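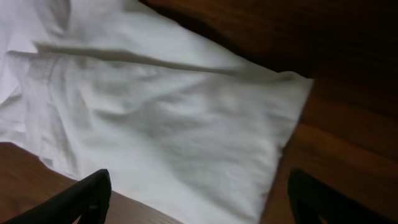 Worncombe Dog Owners' Group
Minutes of the August meeting, upstairs at the Buchanan, 7.30pm

Present: 17 members, plus one spaniel, who had not been invited and did not vote. Annag Halliday in the chair.

1. Last month's minutes
Agreed, once "biting" had been changed to "mouthing" in item 4 at the request of the dog's owner.

2. Gate on the lower field
The spring has gone again. The parish council has written to say it is aware of the gate. The meeting noted that it was also aware in March. Members are to go on using the baler twine and are asked to tie a proper knot, as two terriers have now worked out the other kind.

3. Microchip evening
Held at the Hastura surgery. 30 dogs were scanned and 19 of them had an old address or phone number on record, including the Chair's. The Chair wished it minuted that she has since put this right. Another evening will be held before the fireworks if the surgery will have us – their carpet may be the sticking point.
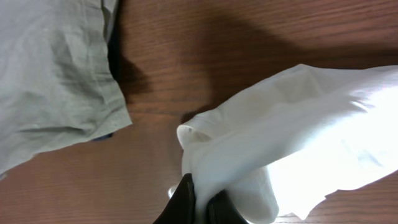 Does moving house mean the dog needs a new chip?
The chip stays as it is, and the owner gives the new address to the database company it is registered with.

4. Money
The balance stands at £867. A proposal to spend some of it on a second bin by the Culidano footpath was carried after a discussion longer than the footpath. Two members voted against, on the grounds that people hang their bags on the hedge whatever you give them.

5. Summer dog show
Thanks to all who helped. There were three complaints about the Waggiest Tail result, all from the same household. The judge has declined to be named or to judge again. Next year's sausage race will be run in heats.

6. Any other business
A request for a separate hour for small dogs was put off until someone can say what a small dog is. The Chair has borrowed a tape measure.

Closed at 9.10pm, the spaniel having left at 8.40.

Action: A.H. to chase the council about the gate and write to Hastura.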